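# Skulstead furniture plant to change edge finish on Prulleo desk range

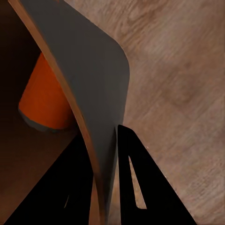

*Rendering: gray panel with a thin wooden edge strip and a broad rounded corner.*

SKULSTEAD, 5 May 2023 – Office furniture maker Flernuno will replace the plastic edging on its Prulleo desk range with wood veneer strip, the company said in a notice to dealers. Production of the current version ends in November. Orders placed before then will be filled with the existing edge unless the dealer asks for the new one.

The change applies to all tops in the range with a straight or single-radius edge. Two corner units with an inside curve are excluded for the time being. According to the notice, the strip could not be bent to the inside radius without splitting during trials, and a thinner strip is being tested.

Flernuno introduced the Prulleo range as a low-cost line for schools and municipal offices. The tops are cut from particleboard, faced on both sides and edged with a plastic band applied with hot-melt glue. Dealers have reported that the band lifts at the front corners on desks placed close to radiators or in direct sun. The company examined 100 returned tops over the winter and found glue failure on 62 of them. Of those, 22 also had swelling in the core, where moisture had entered behind the loose band.

"The band itself was sound in nearly every case," said Radu Voicu, production engineer at the Skulstead plant. "The bond was the weak point. It softens with heat, and the band is under tension at the corner, so it pulls away there first."

The veneer strip will be applied with a polyurethane adhesive that cures by reaction with moisture and does not soften again at room or radiator temperatures. The adhesive needs a longer holding time under pressure. To accommodate this, the plant will run the edging line at a lower feed speed and add a second set of pressure rollers after the trimming station. The rollers are being supplied by Lambrakis, which also built the existing line.

Voicu said the radius at the front corners will be increased on all rectangular tops. The tighter corner on the current version was set by the plastic band, which can be bent more sharply than veneer. Hole positions for the frame are unchanged, and new tops will fit existing legs and cable trays. Clamp-on accessories will fit as before along the straight edges but should be kept clear of the rounded section, where the clamp plate does not seat fully.

The strip will be supplied with a factory-applied water-based lacquer. Cleaning instructions will be revised to exclude abrasive pads and undiluted ammonia cleaners, both of which are permitted on the plastic band. Minor scratches can be sanded by hand and recoated. Flernuno said it will offer the lacquer in small containers through its spare parts list, along with short lengths of strip for repair of damaged sections.

Plant trials began with a run of 2,000 tops, which have been placed in storage under varying heat and humidity. Samples are withdrawn at intervals and tested for peel strength at the corner and at the middle of the long side. The company has not released the results. Voicu said the test would continue until the changeover and that the schedule could be moved back if corner samples fall below the internal limit.

List prices for the rectangular desks will rise when the new version ships. The amount has not been set. Framework contracts already signed with school districts will be honored at the agreed price for their full term, including for desks delivered with the veneer edge.

Owners of current desks with lifting edges can claim a replacement top under the existing warranty. Claims should include the batch code, which is printed on a label on the underside near the rear rail. Tops with core swelling will be replaced without inspection. For tops with a loose band only, dealers may reglue on site using the repair kit and bill the labor to the plant.

Stock of the plastic band in all current colors will be kept for repairs after production ends. The two corner units will remain on the price list with the plastic edge until a separate notice is issued.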